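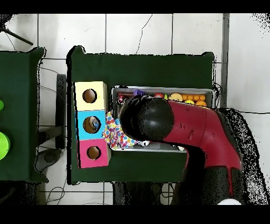 Ulla Miettinen

2025-06-25

Well, the ward boundary review is finally out, and I've been up two nights running with a pot of tea and the maps spread over the kitchen bench (the PDF is hopeless on a phone, so if you can get a printed copy, do). A few of you have stopped me at the shops to ask what on earth is going on, so I'll have a go at explaining it as I understand it.

The short version is that council wants to shift the line between North Biler and Biler Central. At the moment it runs along the creek, and has done for as long as I've lived here. Under the draft it would jump across the creek, follow Pamo Street up to the roundabout and then wander off behind the tennis courts. That puts 900 homes into a different ward from the one they voted in last time. If you live between the creek and Pamo Street, that's you!

Why bother? The wards are supposed to have a similar number of voters in each, and Central has fallen behind while the new estate up our end keeps filling. Fair enough. I don't think anyone is up to anything sneaky, and I said so to Sointu Peltonen when she rang me in a lather about it. But I do think the people who drew the line worked from a spreadsheet and never walked it. The primary school ends up in one ward and its oval in the other. So if you want the oval lights fixed you ring one councillor, and if you want the school crossing fixed you ring somebody else entirely, and they're two minutes apart on foot.

The mapping was done by Cloltus, the consultants council used for the parking study. I had a long read of their report, all 16 pages of it, and it's clearer than the parking one, I'll give them that. Page 13 is the bit to look at. It has three options side by side, and Option B keeps the school and the oval together by using the railway line for part of the way. The numbers under B are nearly as even as under the one council picked! I can't find a sentence anywhere that says why B was dropped, and that's the question I've put in writing. I'll print the answer when I get one. 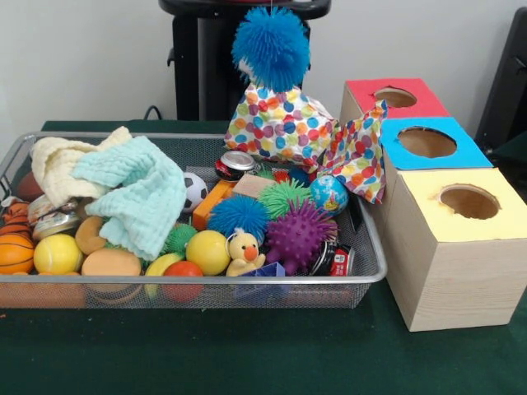
Boxes with coloured tops and a wire basket of toys and household bits.

Now, what you can do about it. The draft is open for comment until the end of next month. You can write a letter, fill in the form on the council website, or turn up at the drop-in session at the Hyvönen Hall, where there'll be planning staff with big maps. The time is going up on the hall noticeboard and I'd rather you checked it there than trusted me, given I sent half of you to the wrong building for the library meeting. (Still sorry.)

If you do write, it really helps to say where you live and which bit of the line bothers you. "I don't like it" gets counted, but "I live on the creek side of Pamo Street and my kids go to the school" gets read. Doesn't have to be long. Sointu's is four sentences and it's better than mine, which goes on a bit, as you'd expect.

There's a petition as well. Under the council rules a petition with 1000 signatures has to be tabled and debated at a full meeting, and a smaller one just gets noted. I'd love us to get there but I'd sooner have a good pile of proper letters, so please don't sign and think you're done. The sheets are at the bakery and the newsagent, and Sointu has spares if you want to take one around your street. Only people enrolled in the Biler council area can sign, so no visiting cousins.

A couple of things I've been asked that I can answer. No, your rates don't change. They're worked out on your property, and the ward has nothing to do with it. No, your bin day doesn't change either (this was by far the most popular question). Your state and federal electorates stay exactly as they are. Your polling place might move, and if it does you'll get a letter before the election. And no, you won't suddenly lose your councillor overnight. Whoever you've got now stays put until the vote, and the new line only kicks in from there.

The one I can't answer is whether North Biler would get a third councillor. The report hints at it and then drops the subject. I've asked about that too.

Council votes on the final map in December, which sounds like ages away but they'll be writing up the recommendations well before then, so the comment period is when it counts. I've got a few spare printed copies of the map with the old line marked in pencil over the new one, and you're welcome to borrow one if you promise to bring it back. I'm at the hall most mornings, or leave a note under the door and I'll drop one in your letterbox on my way home.

Next issue: the footbridge, again, and what's happening with the bus shelter on Pamo Street.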